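December 2025

Glue trials for the bookbinding side, second round. Culen paste again, this time cut with methyl cellulose at 2 to 5 instead of half and half. The half and half batch from April has gone yellow along the spine on every sample, so that recipe is dropped.

Text blocks are the 2000 series offcuts, grain long, five signatures each, sewn on tapes. Holes for the side-stabbed set go 5 mm in from the spine edge, drilled through scrap board on both sides.
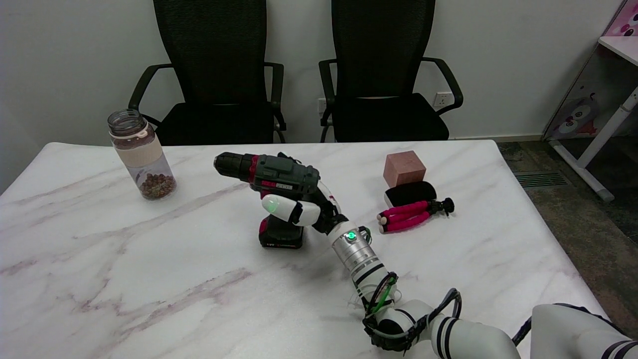
Sternance Paper and Binding Workshop
Pasted up the first four blocks before lunch. The mix spreads well but grabs slower than I want. Left them under the Helmy press overnight with waxed paper between. Two opened flat the next morning. The third cracked at the second signature, where I think I starved the fold. The fourth is fine but the mull wrinkled at the head.

Urnach sent the wrong cloth, shade 3478 again. Using it anyway for trials, not for anything that leaves the building. It takes paste without strike-through, so may be worth keeping a roll.

Still to do: repeat the cracked one with a heavier coat, trim all four, hang them open by the boards for a week.
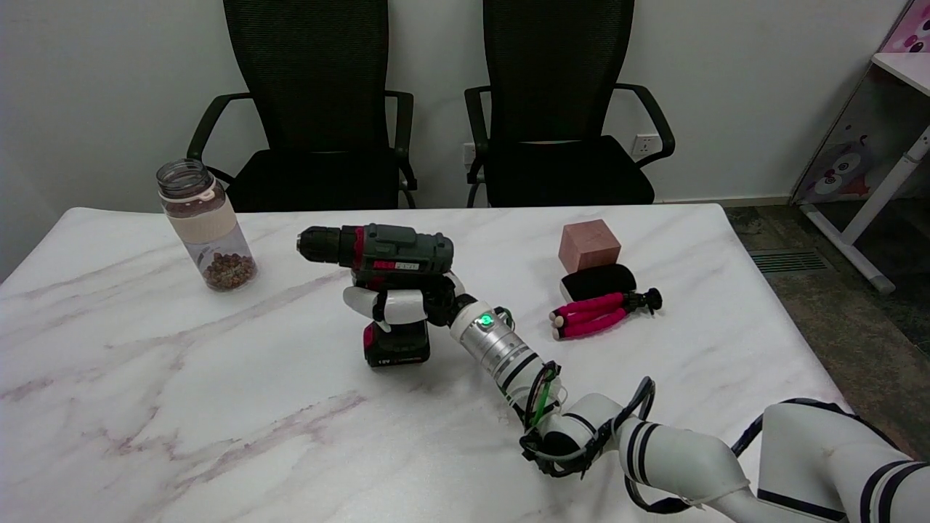 Taha Lamrani thinks the slow grab is the water and not the mix. He had the same trouble with the last batch, let the paste stand a full day before straining, and it went away. He would also skip the second mull until the first is bone dry.

Will make up a standing batch tonight and label the jar. Same blocks, same press, one coat only.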